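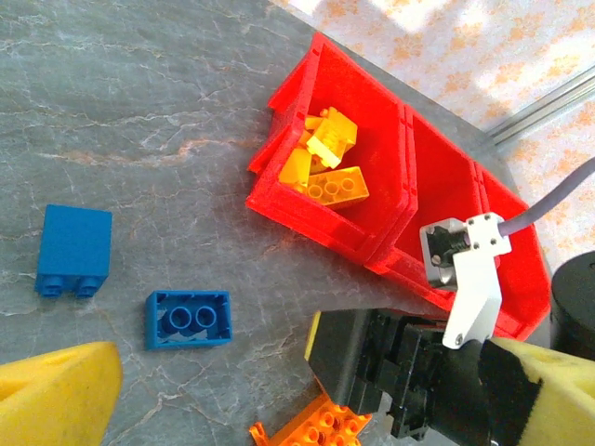
Figure 1. Wrist camera view with blue bricks on the table and yellow and orange bricks in the red bin.

Teaching a Two-Arm Robot to Sort by Color
Final report, Millow Robotics Course

1. Goal

Our task was to get a pair of arms to sort small plastic pieces by color into a red divided tray. We did not write the motions in code. One of us moved a pair of hand-held leader arms, and the robot arms copied them while Perkon, our recording program, saved joint angles and camera images together. A trained policy was then supposed to repeat the task without us.

We planned 500 demonstrations and recorded 614, over most of July. After removing bad ones (dropped pieces, frozen cameras, operator gave up) we kept more than we needed, so the plan held.

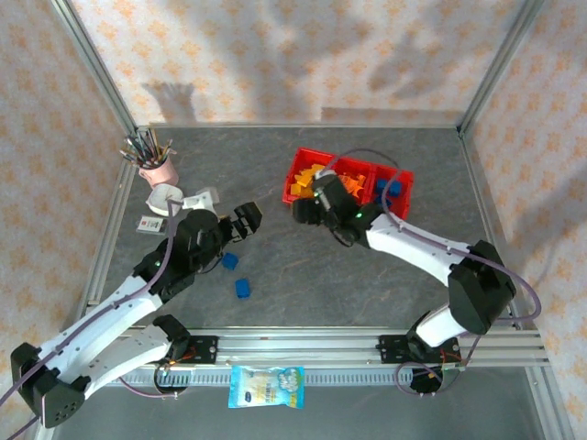 Report by Team Avham, Czerwiński Lab

2. Recording

Each operator practiced before recording anything that counted. The hard part is depth. From the side view it is easy to think the fingers are around a cube when they are still in front of it. The wrist views helped more than we expected, and after the first week we put them on the larger monitor.

Slow demonstrations were worse for training than we thought. When an operator stopped to think, the policy learned to stop there too. We trimmed 49 recordings for this and asked operators to restart instead of pausing.
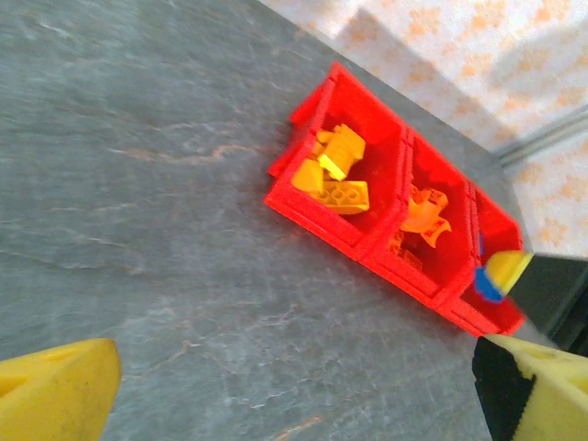 Can both arms be controlled by one person?
One person can run both, with a leader arm in each hand, but most of us moved one arm at a time until we had a few hours of practice.

3. Open problems

Pieces lying against a tray wall are still missed often. We also never changed the tray for another one, so we don't know how the policy would do with a different shape.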